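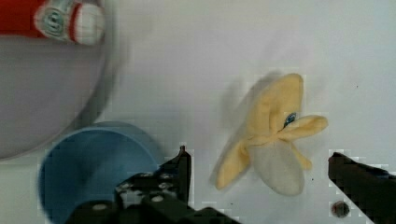
The after-school robotics club at Wistby started with 30 students and one arm. Two years on it still has one arm, the waiting list has grown, and the students have named their project Umus. The job they have given it sounds simple: clear up after a pretend lunch.

Nazma Munasinghe, who coaches the club, laughs when I ask how it's going. "Ask me at four o'clock and it's wonderful," she says. "Ask me at four-thirty and we're all under the table looking for a screw."

The students drive the arm themselves, by hand controller, and save every run. Later they train a small program on those runs and see whether the arm can manage alone. By September they had saved 184 of them. Noemi Ridgeway, one of the older students, keeps the log, and she'll happily tell you which runs are hers.

"You can tell who was driving," she says. "I go in slow and straight down. Sewwandi kind of swoops! The program learned from both of us, so for a while it would swoop halfway and then change its mind."

Why play food? Munasinghe wanted things every kid in the room already had an opinion about. Blocks were fine for the first month – and then everybody got bored. With a pretend kitchen, the students began arguing about what a helpful robot should do first, and the arguments turned into plans on the whiteboard. Does the fruit go before the dishes? Should a ketchup bottle be picked up by the middle or by the cap end?

The soft toys caused the most trouble. A hard plastic orange stays put when you close on it, Ridgeway explains, but a stuffed one squashes, and the numbers the program sees don't look like the numbers it expected. The group spent three whole sessions on grip force alone, and she says it was her favorite part of the year.

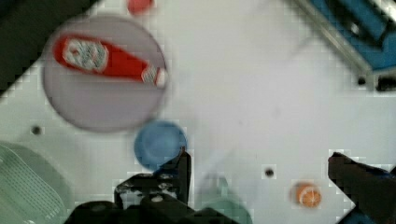
Sewwandi Mondal would have started with the cups. They're easier than people think, she told me, as long as you come at the rim from the side and don't get greedy with the speed. Her own best streak is nine in a row, and she would like it known that the tenth was very close.

I asked the group what had surprised them most, and got five answers at once. One student said it was how much of robotics is tidying up between tries. Another said it was lighting: the same program that did well before dinner fell apart when the sun moved off the windows. Mondal said it was how much she liked reading other people's notes.

In its last round of tests the arm got 70 out of 100 pickups on its own. Munasinghe wrote both numbers on the board and left them up for a week. "They were so proud, and then within about a minute they were talking about the other 30," she says. "I didn't have to say a word."

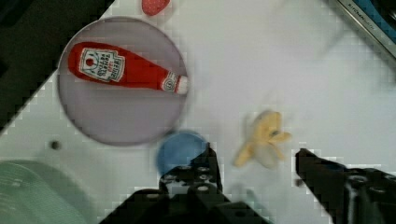
Ketchup on the plate, banana peel between the fingers, during work on Umus.

Next up is the Mudov Challenge, where teams get a table they haven't seen before and one afternoon to work with it. The club has been practicing by letting the younger students set things out any way they please, and they are merciless. Ridgeway has asked for more time on the plate, with its round rim – "it's my enemy," she says, grinning – and Mondal wants to try two objects in one trip.

And Munasinghe? She'd like a second arm, obviously. Mostly she's looking forward to the bus ride, which last year was spent entirely on a debate about whether a robot should be allowed to stack bowls.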